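ホーム ＞ 相談広場 ＞ 家事・作業の自動化 ＞ 筆記具の点検と仕分け

マーカーの試し書きと仕分けを機械に任せることは可能でしょうか

投稿者:Ntombi Oosthuizen
投稿日:2020年4月7日

学習支援施設において備品管理を担当しております。当施設では毎年3月に、各室から回収したマーカーの点検を実施しております。作業の内容は、キャップを外し、ノートに短い線を試し書きし、インクの出るものと出ないものとを分け、キャップを戻して容器に収めるというものです。今年度の対象は900本でした。

手順そのものは単純ですが、所要時間が長く、担当者の負担となっております。つきましては、市販の小型アームその他の機械により、この作業を代替できる段階にあるか、ご教示いただきたく存じます。参考として、作業の様子を添付いたします。

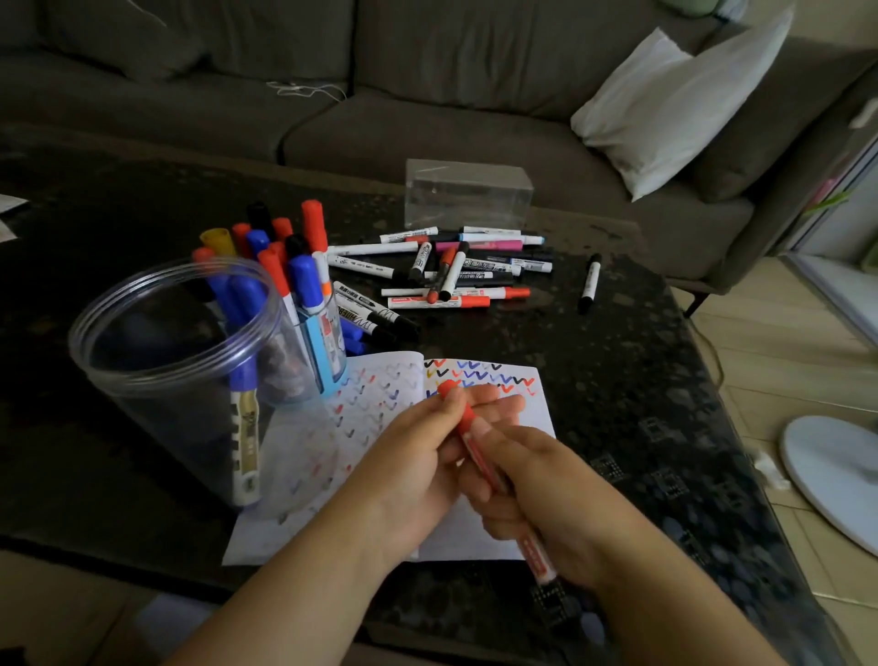 ノートを用いたマーカーの点検作業

なお、回収品にはホワイトボード用のものも含まれ、製造元も統一されておりません。また、予算の上限が定められているため、大規模な設備の導入は想定しておりません。部分的な自動化でも差し支えございませんので、実務経験をお持ちの方のご意見を賜れますと幸いです。

Kwesi Ackah

文具の検品設備の保守に従事しております。結論から申し上げますと、ご相談の条件において、全工程を機械に置き換えることは現時点では推奨いたしかねます。以下、工程ごとに所見を述べます。

第一に、取り出しの工程です。工場の設備では、製品は向きと間隔をそろえた状態で供給されます。一方、回収品は机上に重なり合い、向きも一定いたしません。山の中から一本のみをつかむ動作は研究例こそ多いものの、隣の一本を同時に持ち上げる、あるいは山を崩して転がすといった失敗が残ります。当方では以前、Runellという小型アームを用いて同種の試験を行いました。162本を投入し、人の手を借りずに試し書きまで到達したものは5本でした。

第二に、キャップの着脱です。人は左右の手で軸とキャップを持ち、抜ける瞬間に力を緩めております。
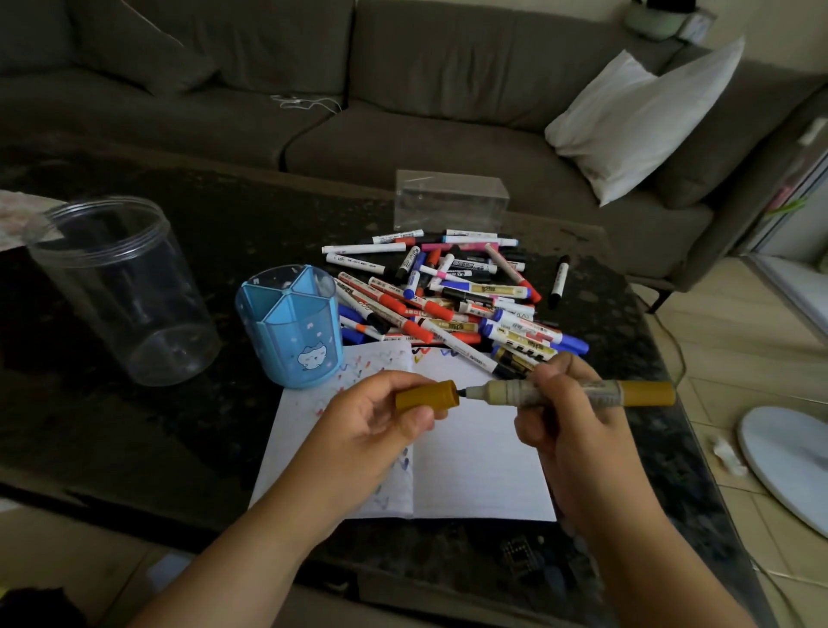 この力の加減を機械で再現するには、手先に力覚センサーを備え、さらに製品ごとに把持の位置と引き抜く力を設定する必要がございます。単一の品種であれば調整は可能ですが、製造元が混在する場合、設定作業に要する時間が点検そのものの時間を上回るおそれがあります。戻す際の芯合わせも同様に難しく、先端をキャップの縁に当てて傷める事例が当方の試験では最も多く見られました。

第三に、判定の工程です。この部分に限っては、機械化の効果を見込むことができます。試し書きの線をカメラで撮影し、濃度を基準値と比較する方法であれば、特別な設備は必要ありません。ただし、淡い色のインクは、かすれと誤認されやすいため、色ごとに基準値を設けてください。また、裏面の筆跡が透ける用紙は誤判定の原因となりますので、厚手の用紙の使用をお勧めいたします。

以上を踏まえ、着脱と筆記は人が担当し、判定と記録のみを機械に委ねる構成が妥当と考えます。

Sibusiso Shezi

Wisixであれば対応可能と聞いたことがあります。当方に使用経験はございませんので、詳細は販売店にご照会ください。

Zinhle Mnguni

前の方のご回答について補足いたします。Wisixは組立工程向けの装置で、治具に立てた同一形状の部品を扱うことを前提としております。机に広げたマーカーをそのまま処理する機能は備えておりませんので、ご注意ください。

当方の教材センターでは年間2,000本の筆記具を点検しており、一昨年に自動化を検討いたしましたが、採用には至りませんでした。代わりに、次のとおり手順を改めております。

・点検の前に、製造元および線の太さごとに分ける。
・ノートに升目を引き、一升に一本ずつ試し書きを行う。
・「使用可」「再確認」「廃棄」の容器を、利き手側に並べておく。
・一名が試し書きを行い、もう一名が記録を担当する。

記録には表計算ソフトを使用しており、専用の機器は導入しておりません。再確認に分類したものは、キャップを閉めてペン先を下に向け、一晩置いたうえで再度試し書きを行います。将来機械を導入される場合にも、事前の分類は必要となりますので、まずはこの点から着手されてはいかがでしょうか。

お問い合わせ：相談広場 運営事務局（Illia） ｜ © Illia ｜ ページの先頭へ戻る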